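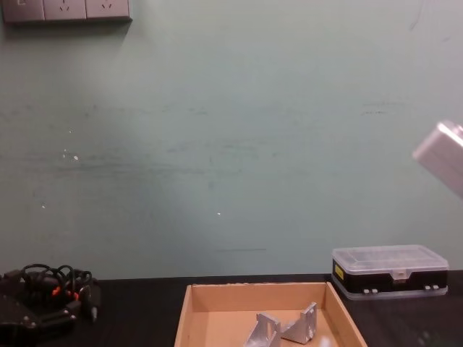
Search this notebook Go

June, bench notes, started a bit after lunch

Vittoria's little terz guitar is back on the bench, and this time I'm writing things down as I go instead of trying to remember it all at closing time (I still can't find what I did about the nut on the last one, sorry Florian). It's the one she plays the top line on in the trio, tuned a minor third up, and it weighs 970 grams with strings on. Lovely thing to pick up. You forget how much wood there is in a normal guitar.

Complaint as she gave it to me: third string goes sharp as soon as she leaves the open position, worst at the second and third frets, and by the twelfth it's "sour but I can live with it." She's been pulling the C natural flat with her finger for months without noticing. She only found out when she borrowed Lucrezia's guitar for a rehearsal and everything came out low!

First thing I did was throw away the old strings. I know, I know, we always say measure first, but they'd gone flat on the underside over the frets and I don't trust a reading off a string like that. New set is the Trisari medium, which is what she has been using. Let them settle over lunch, retuned, then again, then again.

Then the nut. Slots on the bass side are fine. Third string slot was high, and not by a little – a business card slid under at the first fret with the string held down at the third, and it shouldn't. Took it down with the Nedard file, a few strokes at a time, tuning back up between each go. The fretted notes came down right away. So most of the trouble up by the nut was plain old height, and I'd been getting ready to blame the saddle.

Also found that the slot had a flat bottom and the string was leaving from somewhere in the middle of it. You could hear a faint sitar sort of noise on the open G (well, B flat, I'm calling everything by its guitar name or I'll go crazy). Rounded the back half toward the peg so it breaks cleanly at the front edge. Noise gone.

Saddle next. It's bone, straight across, no compensation at all, and only 3 mm thick, so there isn't a lot of room to move the break point around. I tried the trick Osvaldo showed me, with a short piece of plain guitar string laid across the top of the saddle under just the one string, and slid it back and forth to see what it wanted. It wanted to be right at the back edge. After that the twelfth fret note and the harmonic agree well enough that I stopped hearing a difference and only the tuner could see one. 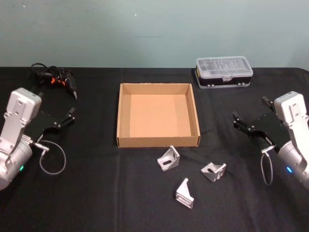 I cut the new saddle from the Grallik blank, with the third string break point at the back and the others left near the middle. First string maybe a hair forward. I did the shaping by hand and the final polish with the felt, and left it slightly tall, as Vittoria digs in when she's nervous and I would sooner take it down later than make another one.

Things I'm not sure about:

The bottom of the saddle slot isn't perfectly flat. There's a hump toward the treble end. I scraped it a bit and stopped. If the first string sounds thin that's where I'd look.

Brunello thinks the seventh fret is lifting at the bass end. I tapped along all of them with the little hammer and can't hear it. He has better ears than I do, so somebody else should have a go. He also says the whole problem is the strings and we should try the Testa carbon third, thinner, less stretch when you press it. He may well be right! I'd like to hear it with the new saddle first, though, or we won't know which change did what.

Played it for almost 30 minutes afterward, mostly the easy Carulli and some scales in thirds up the neck. The third string is a different animal. The high positions have a bit more ring too, and I don't have a good explanation for that. Could be the new strings. Could be me being pleased with myself.

Relief is untouched, action at the twelfth is a shade under 4 on the bass side, which is high for this scale, but she likes it there and I've been told off before for "fixing" it.

To do before she picks it up: check tuning again in the morning, oil the tuners (third one is stiff going down), clean up the glue line somebody left inside the soundhole, not me. Lucrezia wants to hear it against her own guitar in the duet passage, so don't put it back in the case until she's been by. Old saddle and the bit of wire are in an envelope in the top drawer with Vittoria's name on it.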